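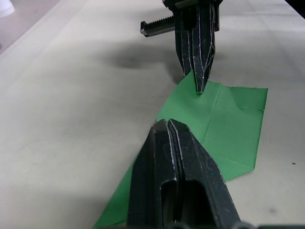

Station 2, both grippers closed above the green sheet.

Clause 14

The draft standard ran to 29 pages, and Slavica Omerović had reached clause 14 by the time the building heating shut off for the evening. Clause 14 read: "The operator shall discard any demonstration in which the fold is incorrect." She underlined "incorrect" and wrote a question mark beside it.

Gonlow had asked Botthorpe for 1000 accepted folding demonstrations by the end of March. Botthorpe had delivered 511. Of these, Gonlow had sent back 159 with the note "inconsistent with clause 14."

Tanvir Dewan was still at station 2. He had the green sheet down on the table with a crease across it and a corner turned over, and both pairs of fingers closed.

"Is that correct?" she asked.

"Is what correct?"

"The fold."

He leaned over the table. "It has a ripple in it."

"Does the clause say anything about ripples?"

"The clause says incorrect."

She pulled a stool over and sat down. The reset procedure was clause 9 and she had no complaint about clause 9. Sheet flat, one layer, no edge beyond the table. Arms at home position. Fingers open. It could be checked by a person who had never seen the task before. She had tested this on Fergal Fahy from accounts, who had reset the station four times without error and then asked whether he could go back to his desk.

"Tell me how you decide," she said.

"I look at it. If I would be embarrassed to hand it to someone, I discard it."

"And Kanokwan?"

"Kanokwan keeps more than I do."

Slavica opened the log. Kanokwan Suwannarat worked mornings and kept nearly everything. Tanvir worked afternoons and discarded one in three. The sheets were the same, the table was the same, and the arms had been calibrated by the same procedure on the same day. She turned the screen so that he could see it.

"She is faster," he said.

"She is not faster. She has a different clause 14."

He considered this. Then he opened the near gripper, closed it again, and left it where it was.

At 7:40 she called Saadet Canpolat, who had written the draft at Kaplan two years earlier and had since moved to Grovine, where she wrote standards for conveyor guards.

"Fourteen," said Saadet. "Yes. I remember fourteen."

"What did you mean by incorrect?"

"There was a table. Annex C. Edge offset in millimeters, maximum height of any wrinkle, angle of the crease. The reviewers thought it was too long."

"Who removed it?"

"I did. They wanted the document under 30 pages."

Slavica looked at the page count in the footer.

"Do you still have it?"

"Not the file. I have the numbers on paper, but I would not use them. We measured cotton. What are you folding?"

"Green," said Tanvir from the table.

"A different material," Slavica said into the phone.

"Then measure yours. Fold it until two people agree that it is acceptable, and write down what they agreed to. Do not ask them separately. I asked them separately and lost a month."

After the call Slavica struck out clause 14 and began again underneath it. She wrote that a demonstration shall be labeled and shall not be discarded by the operator. She wrote that the label shall record the edge offset, the crease angle, and any wrinkle higher than a limit to be stated in Annex C. She wrote that the limit shall be set by two operators working at the same table. She added a note that a demonstration ending in a poor fold remained a valid record of a poor fold, provided it was labeled as one. She read the note twice and left it in, although notes were not binding.

"So what do I do with this one?" Tanvir asked.

"What did you do with the others?"

"Deleted them."

"From the list or from the disk?"

He had to check. It took him several minutes, during which she drafted the heading for Annex C and drew the lines of an empty table. The deleted demonstrations were on the disk. The tool only hid them.

"Good," she said. "Do not label them tonight. Kanokwan is in at eight on Friday. Come in at eight as well."

"I work afternoons."

"Clause 14.3," she said, and wrote it down. "Both operators shall be present."

He took a steel ruler from the drawer and laid it on the bench beside the log. Then he went back to the station and put his hand on the stop control.

"Do I leave the sheet?"

Slavica turned back to clause 9. It covered the start of a demonstration and it covered the end of one. It said nothing about the end of a day.

"Leave it," she said, and wrote a question mark beside clause 9.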